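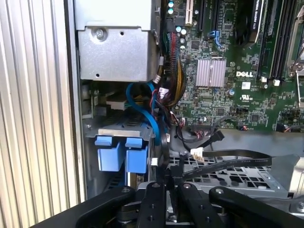 How to check whether your mortgage overpayments are being counted properly

If you've been paying a bit extra on your mortgage each month, do sit down once a year and make sure the money has gone where you meant it to. I left mine for ages, and when I finally looked, two of my payments had been held as credit and hadn't come off the loan at all!

1. Find your last annual statement. You want the opening balance, the closing balance and the interest charged.

2. Write down your normal monthly payment (mine is 1443) and, beside it, whatever extra you sent. I pay 200 most months, and 300 when I can manage it.

3. Take the opening balance, add the year's interest and any fees, then take away everything you paid. The answer should match the closing balance to the penny – or very nearly.

4. If it doesn't, ring the lender and ask how each extra payment was recorded. Zuleica Portela at Leite went through mine line by line and was ever so patient, and we found the missing 421 in the end.

5. Ask them to confirm any correction in writing, and check your yearly overpayment limit while you're on the phone. Going over it can mean a charge if you're on a fixed rate.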